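Fernum PM-3 Portable Pitching Mound

Home > Baseball > Field Equipment > Portable Mounds

Overview

The PM-3 is a one-piece portable pitching mound for indoor practice, bullpen work and game use on fields that are shared with other sports. It has a steel frame, a molded deck and a replaceable turf cover. The pitching rubber is bolted through the deck into a backing plate, so it does not shift under repeated push-off. Two adults can move the mound on its rear wheels. It does not need to be anchored on turf or hardwood.

The PM-3 replaces the PM-2, which was discontinued in January. Turf covers for the PM-2 remain available as a spare part. PM-2 wheel kits do not fit the PM-3.

Deck and slope

The slope starts in front of the rubber and runs to the leading edge at a constant rate. The area behind the rubber is level. Pitchers who start from the windup have room for a full rocker step on the level section without reaching the rear lip.

The landing area is the part of any portable mound that wears first. On the PM-3 it is a separate turf panel, held by hook-and-loop strip on all four sides and by a row of screws under the front flap. Turn the panel end for end when the pile starts to lie flat, and replace it when the backing shows. Most programs with one team on the mound get a full season from a panel before turning it.
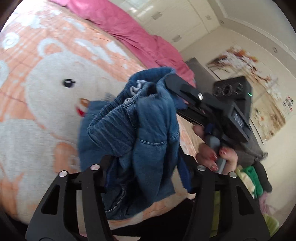 Stride length should be checked before ordering. A pitcher whose front foot lands past the leading edge will come down on the floor at a different height, which changes the release point and puts load on the front knee. Measure from the front of the rubber to the toe of the landing foot, using the longest stride on the roster, and compare it with the usable landing length on the drawing supplied with your quote. The optional front extension is intended for high school and adult pitchers.

Surface and footwear

The standard cover is a short-pile nylon turf with a foam backing. It is suitable for turf shoes and molded cleats. Metal spikes will cut the cover and void the warranty on it. The Wornico spike-rated cover is sold separately for programs that allow metal. It uses the same screw pattern and can be fitted without removing the rubber.

Do not apply clay, drying agent or infill to either cover. Loose material works its way under the panel edge and lifts the hook-and-loop strip.

Specifications

Model: PM-3
Construction: welded steel frame, molded deck, nylon turf cover
Weight: 340 lb with standard cover
Maximum user weight: see load plate on rear crossmember
Pitching rubber: four-sided, replaceable
Wheels: two, rear mounted, non-marking
Feet: rubber, non-marking
Cover color: green or clay
Assembly: wheels and front flap only
Warranty: 60 months on frame and deck, 3 months on cover and landing panel

Setting up

Set the mound on a level floor. On hardwood, sweep the floor first and lay the supplied mat under the front edge. Lower the front edge before taking weight off the handle. With the mound down, stand on each corner in turn. If a corner rocks, adjust the threaded foot at that corner until it makes contact, then tighten the lock nut.

Position the mound by measuring from the front of the rubber to the rear point of home plate. Do not measure from the front of the deck. The pitching distance depends on the age division and should be taken from your league rule book.

Check the rubber bolts after the first 100 pitches and at the start of each week after that. The bolt heads are reached from below, with the mound tipped back on its wheels and the prop bar engaged. Never work under the mound without the prop bar.

Storage
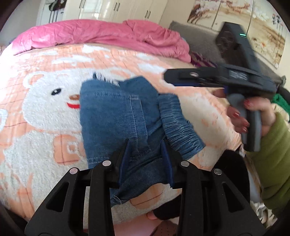

Photo: Wanda Mahmoud

The PM-3 can be stored flat or upright. Upright storage requires the wall bracket, which must be fixed to masonry or to framing. Brackets fixed to drywall alone will not hold. When storing flat, do not stack other equipment on the landing panel, as the foam backing takes a permanent set.

If the mound has been used outdoors, let the cover dry fully before storage. The frame is powder coated inside and out, but standing water in the lower channel will reach the weld seams over time. Drain holes are provided at both ends of the channel and should be kept clear.

Accessories and spares

Front extension, PM-3
Landing panel, green or clay
Full cover, green or clay
Wornico spike-rated cover
Pitching rubber with bolts and backing plate
Wall bracket, pair
Wheel kit, PM-3
Szabo tow handle, for use with utility carts
Clista mound cover, vinyl, for outdoor use between sessions

Shipping

The PM-3 ships by freight on a single pallet. Delivery is to the curb. A liftgate can be added at checkout and is required if the receiving site has no dock or forklift. Inspect the deck corners before signing, and note any damage on the delivery receipt. Freight claims without a notation are usually refused by the carrier.

Page revised March 2018. Specifications are subject to change without notice.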